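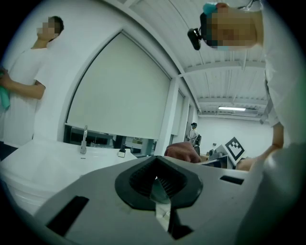

20 October 2020

Starter log, back on the sourdough trials after a week of ignoring it (sorry, Lavanya). Fed both jars at seven this morning, 300 g of flour in total, and the rye one has gone absolutely bananas. The white one is sulking again. I moved it off the windowsill and up beside the kettle, we'll see.

Mokton flour first. I really like it! The dough came together fast and didn't stick to my hands nearly as much as the Thevar did, and I'd held back a splash of water as well, so there's room to go wetter next time. Used 243 g of starter in the big batch, which was meant to be 240 but I got heavy-handed with the spoon and couldn't be bothered scooping it out. Salt went in late. I forgot it at the mix and folded it in at the second stretch, so if there are streaks in the crumb that's on me and the flour is innocent.

Thevar batch is still in the fridge. It felt slack last night, kind of a puddle to be fair, and I gave it two extra folds before bed. Lavanya Chettiar reckons it wants a shorter bulk and she's probably right, she had the same trouble with it in February when the kitchen was far warmer than this.

Baked the first Mokton loaf at lunch. Weighed 1,046 g out of the oven, good colour on top, a bit pale underneath. I think the tray was a rack too high. Ear was tiny but there was one! Cut it way too early (I know, I know) and the middle was a touch gummy, flavour lovely though, more sour than I expected from a white loaf. Toasted half of it with butter and regret nothing.

For tomorrow: bake the Thevar straight from cold, lid on for 26 minutes, then off until it's properly dark. Lower rack. Salt in at the mix, and I've stuck a note on the tin so I can't miss it. Also we're nearly out of rye, and whoever borrowed the good lame, could it please come back to the drawer.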